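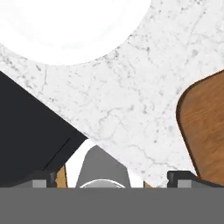 Flinden Serviced Apartments - Frequently Asked Questions

Last updated: August

When may I collect my keys?
Keys are available from the reception desk from 3 pm. Guests arriving late should telephone the desk beforehand.

What is the minimum stay?
The minimum stay is 2 nights. Bookings of 7 nights or more include a midweek change of bed linen and towels.

Is the kitchen equipped?
Each apartment has a hob, a fridge and basic crockery. Washing-up liquid is provided; food is not.

May I bring a pet?
Dogs are accepted in the Reto building only, by prior agreement. Other pets are not permitted.

How do I cancel a booking?
Cancellations must be made in writing. Deposits are returned in full if notice is received 3 weeks before arrival - after that date they are kept.

Whom should I contact with a complaint?
Please write to Kayode Igwe, Guest Services, at the Flinden office.

12 shares

This website uses cookies. By continuing to browse, you agree to their use.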